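**Bonus point question, club rugby, second division**

Reshma Gumede

Can someone settle this before my brother-in-law and I stop speaking? Gritberg beat Chiriac last night and scored four tries. The league site gave them the bonus point, then took it away, then gave it back sometime after 10 p.m. Is it four tries, or do you have to score three more than the other side? Chiriac got 2, and one of those was a gift.

Bonus points decide who goes up this year, so I'd like to know before I buy the away ticket to Plellisetti.
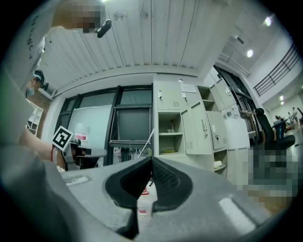 **oldprop**

Depends on the league. Ours used to be four tries, full stop. They switched to the three-more rule two seasons ago, so four against two gets you nothing except a nice bus ride home. Check the handbook – page 60, under the bit on floodlights, where any sensible person would look.

**Birent_til_i_die**

Gritberg always get the calls. We had 2,000 in for the derby and the ref still missed a knock-on I could see from the pie line.

**touchline_tess**

oldprop is right on the rule. The site table updates itself and still runs on the old one – wait for the signed match report, usually up by noon. I'd hold off on the ticket.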